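## 5. Packing the side pocket of the Surmont travel pouch

The side pocket holds small, soft items such as pocket tissues. Pack it last, after the main compartment is closed.

1. Lay the pouch flat on a table with the zipper facing up.
2. Open the side pocket all the way to the stop.
3. Set out the tissue packs next to the pouch. The pocket takes 2 packs of the usual pocket size, and they don't have to match.
4. Check that the opening flap on each pack is stuck down. Press it flat with your thumb if it has lifted.
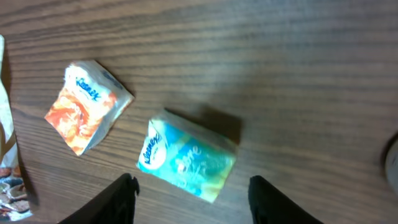 5. Slide the first pack in lengthwise, flap toward the zipper. Smooth the wrapper as it goes in so that it doesn't bunch up at the bottom.
6. Lay the second pack on top, facing the same way.
7. Close the zipper slowly, keeping the plastic clear of the teeth.

**Note:** Soft wrappers wrinkle with handling. A wrinkled pack can still be used as long as the flap closes.

**Caution:** Do not put wet wipes in this pocket. The lining is not waterproof. Use the Clustia insert (part 218) for anything damp.

**Caution:** Do not force the zipper. If it sticks, take out the top pack and start again from step 6.

To refill, remove any empty wrappers first and shake out the lint.

Section revised March 12, 2022, by Rocío Sosa.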